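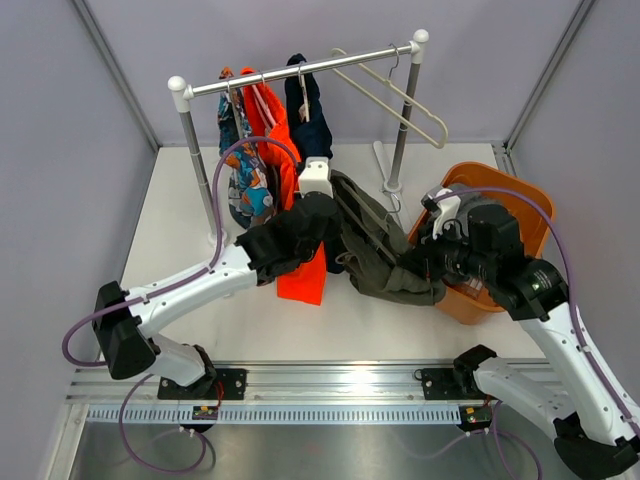
Workshop notebook > Fittings > Rails and hangers

May 11, 2025 - small rail, hanger sorting, the olive one again

Filed under: Notes from the bench, garment care

Quick notes before I forget. Rail is the small Stana, the one with the silver bar and grey posts. Rest of the clothes to go through are the Brultham lot, mixed, nothing matching, which suits me.

Rail first. Bar is not level. Climbs a bit from left to right. I had it down as the floor of the old bench being out but we're on the white top now and it still climbs, so it's the rail. Checked the collars at the bottom of both posts, both seem seated. Suspect the left connector isn't pushed all the way home. Have not forced it. The last one I forced split along the moulding and Cavalcanti wanted 2 weeks to send a replacement.

Does the slope matter? A bit. Empty hangers creep on a slope if you knock the bar, loaded ones less so. Gave it a few taps with three garments on and nothing moved that I could see. An empty one swings like mad though. The empty cream one near the right end had turned itself so it stuck out past the post, and you catch a sleeve on it every time you come in from that side. Rule from now on: empties come off the bar and go in a pile, dont leave them hanging about.

Foot on the right is long and lies flat, comes out diagonally towards the orange bin. Shifted the bin twice so as not to have the two touching. Should really mark a spot for it with tape. Not done.

Clothes on the rail, left to right, so whoever takes over tomorrow knows what they're looking at:

- patterned one, the blue / teal / orange print with white and dark grey. Fine on its hanger. Leave it.
- long red-orange one. Problem is length. The bottom of it comes right down and lies out flat over the top of the bench. Small rail is too short for it, simple as that. Either it goes on the tall rail or we fold it over a bar. Wouldn't leave it like this overnight, you get a crease across where it meets the bench and it's a pig to get out.
- dark navy. Hanger is in but the cloth is bunched up above the bar. Needs pulling down and settling. It also sits very close to the red-orange and the lower parts end up side by side, so you go to lift one and get a handful of both.

Then the olive-grey. This is the one taking all the time. Heavy folds, droops at the bottom edge, and the hanger wants to lie diagonally through the middle of it with the hook poking out at one side. Everything slides to the low end. I've written about this fabric before (November pages, the Vikorik batch) and the conclusion then was that it's a two-handed garment, full stop. Still think so. If you only hold one side the other side drops and the hanger goes with it.

What I'd try, in order:

1. Lay it flat on the white top first, front up, neck away from you. Smooth from the middle out.
2. Hanger in from the bottom, hook leading, until the hook is through the neck.
3. Square the bars up to the shoulders BEFORE lifting. If it's diagonal on the bench it will be diagonal in the air, only worse.
4. Lift by both shoulders together, cloth and hanger pinched as one.
5. Hook over the bar, then let go one side at a time.

Step 3 is where I go wrong, always in a rush. Yevhen does it the other way about, holds the hanger up by the hook and feeds the garment on from one side. Works for him on shirts. On anything this heavy I end up with one shoulder on and the other round the hook. We should both try the other's method on the same garment and write down what happens.

Spacing. With three on the left and middle of the bar there is plenty of room at the right, so no excuse for the navy being jammed up against its neighbour. Suggest a hand's width between each. I know the shop rails are packed tighter than that but we're not a shop, and the point of this is being able to see each piece and take it off without dragging the rest.

Hangers. We've got too many kinds. The light ones with the thin metal hook are all right, hook is narrow enough to go over this bar with a little play. The order was for 200 and I'd guess a fair few of those are still boxed in the store. Yevhen Stasiv says don't open another box until the loose ones are sorted, and he's right, but it was me who opened the last one so I'm not saying it out loud. The narrow long ones are good for knits and poor for anything with a proper shoulder.

Question for Yevhen: do we want the non-slip covers? I think they would sort the olive out. Against that, they make feeding a hanger in from the bottom a lot harder because the cloth grabs. Maybe only for the heavy stuff.

Stopped at 1530 for a cuppa and to write this up. Hands tired, which is silly for hanging up clothes, but there you go.

Also while I'm moaning - three pale walls round the bench are good for keeping things tidy and useless for elbow room. Can only get at it properly from the front. If we're going to use the tall rail for the red-orange, check it clears before carrying it in. Measure it first!! I carried the last one down two flights and carried it back up again.

To do:

- left connector, push home or swap
- tape mark for orange bin
- red-orange to tall rail (measure)
- navy, pull down and respace
- olive-grey, flat method, write up result
- take empty cream hanger off the bar
- pile up the odd hangers by type, ask about covers
- ring Cavalcanti re spare connectors, ask for the left and right seperately as the tops are different, right one has the ball cap

Later, same page. Had a look at the care label on the navy, too faded to read. Put it with the cool wash lot to be safe. Olive label says do not tumble, so if anyone is tempted to steam the folds out go gently and do the inside first.

Pen's running out, rest of it in the back of the book.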